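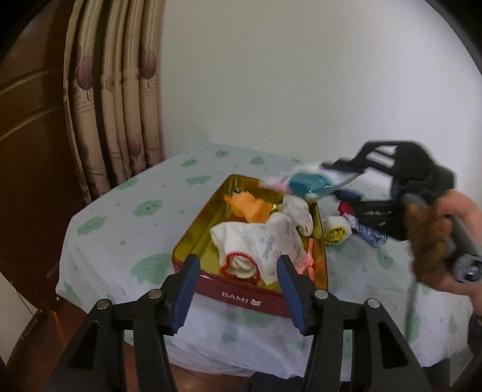
Panilwood College, Local History Group

Home | Projects | Students | Archive | Contact

Search this site Enter keywords Go

Print this page | E-mail this page

Was there ever a dance floor above Spanos?

Project report by Joana Azevedo and Simão Seixas
Supervisor: Rui Frade
Submitted 2 May 2022

Everyone who grew up in Panilwood has been told about the dance floor. Spanos was a milk bar and mixed grocery on the corner opposite the old wharf road, and according to the plaque on the wall it was "the heart of the town", with a sprung dance floor upstairs where 400 people came every Saturday in summer. The same words are on the tourist brochure and in the school's own anniversary booklet. We wanted to find out where they came from. Our starting view was that they sounded too good, and we have tried to be fair about that.

What we looked at

We used the rate books, the shop's surviving account book, the local paper on microfilm and two interviews. The account book was lent to us by Joana Garcia, whose grandparents rented the rooms behind the shop. The microfilm reader at the library eats coins and the focus wanders, so some issues were read twice and a few were not read at all where the page was too dark. We list these gaps in the folder held by the group.

We also had the brochure, which we treated as a claim and gave no weight as evidence.

The building

The rate books describe a shop with dwelling over. In every year we could read, the upper floor is a dwelling. There is no mention of a hall, and halls elsewhere in the same street are named as halls. The Cerkero Hall, two doors up, is called that from its first entry. If Spanos had been taking money at the door for dances, we would expect somebody at the council to have noticed and charged for it.

A rate book can be wrong, of course. Clerks copied last year's entry. Rui Frade pointed out that a family could clear the furniture from a front room on a Saturday and no clerk would know. We accept that. But a front room with the furniture cleared is a long way from what is on the plaque. We were allowed upstairs in February by the present tenant, who uses it for storage. The floor is ordinary boards on ordinary joists, as far as we could tell from the one place where a board lifts, and we are not builders. The stair is narrow and has a turn in it. Getting a crowd up there would have been slow and getting them down again would have been frightening.

The number

The 400 first turns up in the anniversary booklet. No source is given. Earlier than that, the newspaper has one report of a large dance in the same block, and it gives the attendance as 493, which is oddly exact and made us trust it slightly more. The report puts that dance at the Cerkero Hall. Supper was supplied by Spanos.

We think this is the most likely root of the whole story. Somebody remembered the supper, the name of the shop went with the memory, and the hall fell out of it. We can't prove this. The brochure has since gone further and says "up to 1000 on holiday weekends", and for that we found nothing whatever.

The account book

This was the most enjoyable part of the project and the part that tells you least about dancing. It covers flour, tinned fruit, bait, kerosene, ice, hair ribbon, and a running quarrel with a supplier called Bultano over short deliveries of soft drink. Bultano's name is underlined so hard in places that the pen has gone through the page. There are entries for suppers, carried out on trays, and the book says where to: Cerkero, the bowls club, the church. There are no takings from an upstairs room and no payments to a band. The book does skip several weeks one winter and the last pages are torn out. A person who wanted to believe in the dance floor could put it there.

The interviews

Joana Garcia has heard the story all her life and believes it. She was never upstairs herself. Her mother told her you could hear the music through the ceiling of the back rooms. We asked whether it might have been a wireless or a gramophone in the flat and she said it might, but that her mother "didn't mean a wireless". We have written that down as she said it.

Jaime Gouveia delivered groceries for the shop as a boy, for wages of 7 shillings a week. He remembers the flat well, including the green linoleum, the cold and a dog that had to be shut in the bathroom. Asked about dances, he said there was one at a wedding and "they were flat out fitting the cake in". He thinks the plaque is rubbish. He also told us he had been saying so for years and had stopped because people took it badly. We should add that he didn't get on with the family after he left, so he is not a neutral witness either.

What we think

On the evidence we have, there was no public dance floor above Spanos. There may have been private parties. The shop catered for dances in a hall close by, and it deserves some credit for that, as the suppers look like hard work for not much money.

We were asked during our class talk whether it matters. Our answer was that the Cerkero Hall really did hold those dances, and it has no plaque, and it is now a car park behind the chemist. We have written to the council suggesting different wording and have had an automatic reply.

Things we would do differently

We should have asked to borrow the account book much earlier. We also wasted two afternoons on a photograph labelled "Spanos dance" which shows a different building in what looks like a different town. Our interview questions mentioned the dance floor too soon, so both people knew what we were after before they had said anything else. A proper search of the band advertisements is still to be done, and the next group is welcome to our notes.

Back to Projects | Print this page | E-mail this page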